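Catel Hand-Held Gripper Kit: Product Gallery

Images from the household handling set

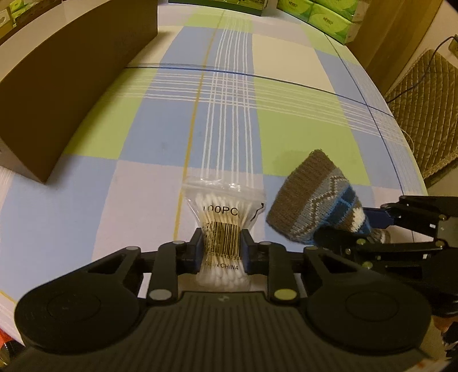
How many grippers are supplied with each kit?
Each kit contains 2 grippers, one for each hand, together with a set of spare jaw pads and a printed care sheet. Additional grippers may be ordered singly from the Dristidwood office.

The Catel kit is supplied to laboratories, training centers and technical schools that record manual work for use in robot programming. It is assembled at our Clirnov workshop and distributed by Kollár. The gallery presents the kit in use with ordinary household goods.

Soft packaging
The dark blue pads hold a clear bag of cotton swabs at its middle, with the bag upright between the jaws. The figure "100PC" can be read near the top of the bag. Soft packs are among the items customers ask about most often, and we recommend practicing with them before moving on to rigid containers.

Knitwear
The second gripper holds a patterned sock with the open end hanging free. Operators who intend to record folding or sorting tasks should allow additional practice time with textiles.

Linkage and body
Both finger jaws are carried on black arms with triangular cutouts, and the body has a ribbed surface across its lower center. Pivot points should be inspected after every 50 hours of use and cleaned with a dry cloth only.

Ordering and service
Jaw pads are a wearing part and are replaced free of charge during the warranty period. Orders received before November are delivered within the same calendar year. Institutions ordering for several sites are asked to submit one request listing all delivery addresses.

Technical questions may be directed to Dušan Trnka, Product Support, Catel, Clirnov. Please have the serial number of the gripper at hand when writing.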